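A day at Sisus: teaching a robot arm to build a PC

Posted 17 July 2020 by Ashton McKinnon

I'd been pestering Saranya Nadar for a visit ever since she joined Sisus, and last week she finally gave in and put my name down for the open day. I nearly missed the start (wrong bus, then the right bus in the wrong direction) and came puffing up the stairs with my visitor badge on upside down. Saranya handed me a coffee and pushed me straight through to the workshop.

If you're expecting a gleaming factory, it isn't one. It's a room of people, benches and cables, and the morning's subject was the inside of a desktop computer. The team want an arm that can do the fiddly jobs – memory, processors, drives – and their way of getting there is to have a person do each job through the arm, over and over, and keep a recording of every go. Beril Çınar, who runs the sessions, told us they had 3,696 recordings so far. I wrote that on my hand so I'd get it right.

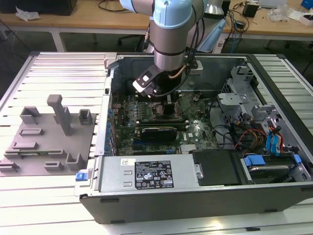

The arm reaching into an open Dell tower, with the grey fixture plate beside it on the bench.

We started with teaching by hand, which I'd always imagined as the easy bit. You take hold of the arm, it goes slack enough to push about, and you walk it through the move while it remembers where it's been. Beril made it look like leading a sleepy horse. I had a turn and it was far more like shoving a wardrobe! You get the rough path across nicely, but the last little bit, where you want the fingers dead straight over a part, is really hard when your own elbows are in the way. Valentin Bühler was next in the queue and managed better than me, though he did build kitchens for years so I'm calling that cheating.

Then came remote control, and that was the part I'd come for. The operator sits with a pair of handles and a screen, and whatever the hands do, the arm does. Ayten Öztürkmen was driving. She hardly moved. I kept looking at her wrists and then at the arm and back again, and there'd be this tiny turn of her hand and the gripper would tip by the same tiny amount.
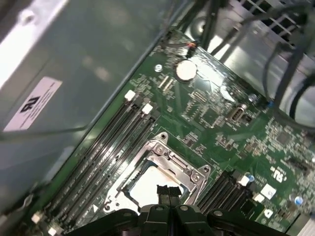 She told me the thing she had to unlearn was rushing. When you do a job with your own fingers you make all sorts of little corrections without noticing, and through the handles you have to decide on each one. Her rule for new people is to stop above the part, look, and only then go down. She also keeps the bad attempts in a folder of their own, because Beril likes to go through them over lunch (I'd find that rather off-putting with a sandwich, but they all seem to enjoy it).

I did ask why they bother with both ways of teaching. Saranya reckons hand guiding is fine for the big moves from one spot to another, while the handles win for anything where the fingers have to close on something small. A processor is about as nerve-racking as it gets. You hold it by its edges and it wants to go down flat, and if you come in at a slant you can ruin the socket. They've got holders on the plate so that parts can be set down in a known place, and a lot of the skill seems to be in how you line up with those.

My own go on the handles lasted 3 minutes and felt like an hour. I was told to hover, so I hovered. Then I sneezed. The arm, bless it, did a little curtsey, and Ayten reached over and paused everything before I could do any harm. I've decided my sneeze counts as a contribution to science. 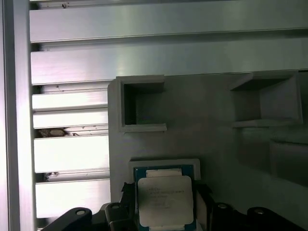
Does the robot simply copy what the person did?
It doesn't replay one recording. The team train it on lots of goes at the same job, so it can cope when a part is sitting slightly differently from last time.

That was Valentin's question in the session after lunch, and I was glad he asked it because I'd been nodding along for two hours without being sure. Somebody else wanted to know how long before you can learn to drive the thing properly. Beril said most people are useful after 200 practice goes, and that gamers aren't any quicker than the rest of us, to the visible disappointment of one lad at the back.

Small grumbles: the talk on the software side went on a bit, the stools are murder, and there was one kettle for the lot of us. There's another open day in October and Saranya says they'll let visitors have a longer turn on the handles. I've already asked for a place, and I'm bringing tissues.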